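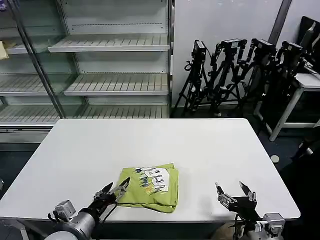 ¿Y no sería mejor empezar con una toalla, que no tiene mangas ni cuello?, nos preguntaron en los comentarios de la primera parte. ¡Pues sí! Si es vuestro primer robot de dos brazos, empezad con una toalla pequeña y volved a esta página cuando os salga. Nosotros nos lanzamos directamente a la camiseta y sufrimos bastante, aunque también nos lo pasamos en grande.

12 de junio de 2025 | Por el Club de Robótica de Wirham
38 comentarios · Compartido 112 veces

Cómo enseñar a un robot a doblar una camiseta y dejarla en un estante (segunda parte)

En la primera parte montamos los brazos y los calibramos. Ahora viene lo divertido: grabar demostraciones, entrenar y ver qué hace Darko (así llamamos a nuestro robot) cuando le soltamos la mano. El objetivo es llegar a la prueba de tejidos del torneo Dakulach con algo que funcione, pero todo esto sirve igual para un proyecto de clase.

Paso 1. Preparar la mesa

Usad una mesa clara y lisa, y una camiseta de color vivo. La verde lima nos encanta porque se distingue enseguida del tablero blanco, y el dibujo grande del pecho ayuda a saber qué cara está arriba. Dejad sitio libre a ambos lados para que las pinzas puedan abrirse sin chocar con nada. Marcad con cinta la posición de las patas de la mesa: si alguien la empuja dos dedos entre una sesión y la siguiente, las grabaciones dejan de encajar y os tocará repetir.

Antes de grabar, abrid y cerrad cada pinza varias veces y comprobad que las puntas llegan casi a rozar el tablero. La tela es fina, y una pinza que se queda alta cierra en el aire.

Paso 2. Grabar las demostraciones

Nosotros grabamos con Jusent, el programa que usamos en el club desde marzo. Una persona guía los brazos y otra coloca la camiseta y anota los fallos. Cambiad los papeles a menudo, que cansa más de lo que parece.

- Empezad cada toma con los brazos en la misma postura.
- Variad la posición de la prenda: girada, desplazada, con una manga arrugada.
- Moveos despacio al agarrar y algo más rápido en los traslados.
- Si la tela se escapa, recuperadla y seguid grabando. ¡Esas tomas valen oro!

Con 600 demostraciones ya notamos una mejora enorme. Nuestra meta para el torneo son 2000, repartidas entre 4 equipos.
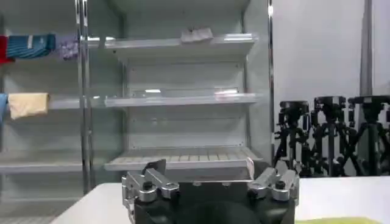 PASO 3 · DEL DOBLADO AL ESTANTE

Grabad esta parte como una tarea aparte. Al principio lo metíamos todo en una sola toma larguísima, y un error al final nos estropeaba un doblado precioso. Separadas se entrenan mejor, y luego se encadenan.

Para acercarse al estante, la cámara de la muñeca es una maravilla: enseña el borde y la pinza a la vez. Ojo con los reflejos del canto delantero, que cambian según la luz de la sala. Grabad a distintas horas y con las lámparas en distintas posiciones.

Entrad con la prenda un poco por encima de la balda, avanzad hasta que el bulto quede bien apoyado, bajad y abrid. Después retroceded en línea recta. Si giráis la muñeca antes de salir, lo normal es que os llevéis la tela enganchada y vuelta a empezar.

Paso 4. Probar sin tocar nada

Lanzad la tarea, manos fuera y el botón de parada cerca. Haced tandas de diez intentos y apuntad en qué momento falla cada uno: agarre, primer pliegue, segundo pliegue, traslado o colocación. Las demostraciones nuevas tienen que ir al momento que más falle. ¡La primera vez que salga entero vais a gritar, avisados quedáis!

En la tercera parte probaremos con prendas colgadas, que es otro mundo.

Contacto: escríbenos desde el formulario del club | © 2025 Club de Robótica de Wirham | Volver arriba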